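Key Tags and Spare Keys: Your Questions

I run a small key-sorting and labeling business out of Gotolcombe, and most of my inbox is the same handful of questions (which is fine, I love talking about keys!). I've put my answers in one place so you can skip ahead to the one you need.

How many keys do you look after?

At the last full check it was 1,958, spread over the rental cottages, two storage yards and the Sachdeva building. The Sachdeva alone has 236. You don't need anything like that many to want a system, though. I started labeling my own when there were nine or ten in a kitchen drawer and I kept trying the wrong one on the shed.

Do I really need colored tags?

I'd say yes, if more than one person picks up the keys. At Breltton Cottages, red means front door, blue means outbuildings, and people get the hang of it in a day. Pick your colors once, write them on a card and leave them alone. I changed mine halfway through one August and I was still finding the old ones at Christmas.

What should I write on the label?

A short code, never the address! If a key gets dropped in a parking lot you don't want it telling a stranger where to go. I use a letter and a number, in pencil, and keep the list somewhere else.

What do you sort on?

A plain table and a shallow tray with rounded corners, because keys slide up the side and into your fingers instead of getting stuck in a corner. I tip everything out, spread it into loose rows so I can see every tag, and put each group back in the tray as I finish it. 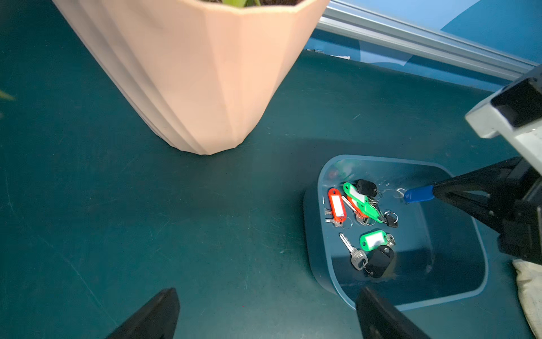
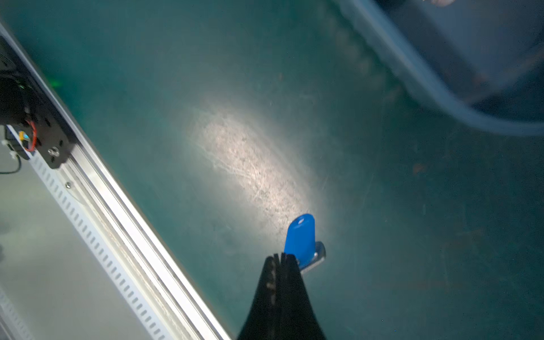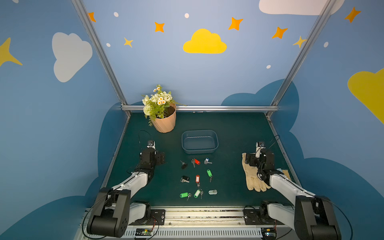 Keys and tags on the green tabletop, with the blue tray in the first and last pictures.

Won't the keys scratch my table?

They will, a bit, especially if you drag them. Put down an old place mat if you care about the finish. I gave up caring a long time ago.

What about keys I can't identify?

Tag them anyway, with a question mark, and give them their own hook. Try them on a slow Friday when you have the patience. Anything still a mystery after a year goes in my Lultia tin, and yes, I have pulled one back out of there and been very glad I kept it.

Can I mail you a box of keys?

Sure, up to roughly 2,000 at a time, but please take them off the big rings first. And pad the box! Loose keys will chew through thin cardboard.

Do you cut copies?

No, sorry, sorting and tagging only. Any good hardware store can cut you a spare while you wait, so get that done first and send me both.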